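Setting Up and Running a Town Hall Meeting
Section 4: Sign-in, question cards and the public record

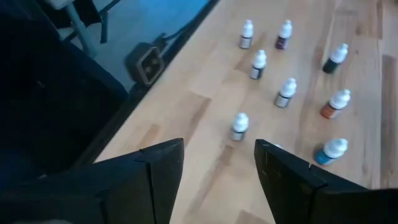

Small dropper bottles with white caps on a light wooden tabletop.

This section covers the constituent meeting from the time the doors open to the time the record is filed. It applies to meetings held by the Plevden district office and its Brolldale branch. Read Section 3 (booking the hall) first. Telephone town halls are covered in Section 6.

Before the doors open

1. Confirm the posted capacity of the hall. The main room at Haditlow is posted for 173 people, and that figure includes staff, interpreters and press. Write the number at the top of the door sheet.

2. Place the sign-in table inside the entrance and to one side, with a clear path for wheelchairs. Leave the fire doors free.

3. Put out three stacks: sign-in sheets, blank question cards and the agenda. Large-print agendas go in front.

4. Test both microphones from the back row. The moderator keeps one. The other stays on the stand in the center aisle.

5. Tape the ground rules to the wall beside the aisle microphone. Use the current version, marked "March" in the footer. Earlier versions give a different time limit.

Note: Sign-in is optional. A person who declines to give a name or address must still be admitted and may still ask a question. Do not ask for identification.

Caution: Campaign materials may not be handed out, displayed or stored at an official meeting. If a visitor leaves flyers on the sign-in table, set them aside and return them at the end.

Collecting question cards

6. Hand each visitor one card. More cards may be given out after the first half hour if time allows.

7. Number the cards in the order they come back. Write the number in the upper right corner and nothing else. Staff must not edit, shorten or rewrite a question.

8. Sort the cards by topic using the list on the back of this manual: health coverage, roads and transit, schools, taxes, veterans, other. A card that covers two topics goes under the one mentioned first.

9. Pass the sorted cards to the moderator. Within each topic, cards are read in number order.

10. Set aside any card about a personal case, such as a delayed benefit or a visa. Do not read it aloud. Give it to the caseworker on duty, who will find the visitor before the meeting ends. At Plevden this is Danica Šindelář; at Brolldale, Robel Workneh.

Note: A critical question is not a reason to set a card aside. If you are unsure about a card, ask Barrett Haverford before the moderator reaches that topic.

Running the aisle microphone

11. Open the microphone once the first round of cards has been read.

12. Allow each speaker 2 minutes. Show the yellow sign at thirty seconds and the red sign at time.

13. If a speaker continues past the red sign, the moderator thanks them and calls the next person. Do not switch off the microphone while someone is speaking.

14. If shouting stops the meeting, the moderator calls a five-minute recess. A second interruption is handled under Section 5.

Caution: Only the hall manager or the officer on duty may ask a person to leave. Office staff and interns must not touch a visitor, a sign or a visitor's phone. Recording by the public is allowed.

Filing the record

15. Count the cards, read and unread, and enter both totals on the door sheet.

16. Scan all cards the same evening and save them to the meeting folder. Each unread card with a return address gets a written answer within 36 days.

17. Enter new contacts in the Urban database. Check the "meeting only" box unless the visitor asked for the newsletter.

18. Send the door sheet to Kristýna Hájek at the Plevden office. Keep a paper copy at the branch.

Note: The database will reject an address without a ZIP code. Leave the entry in the pending list and do not guess.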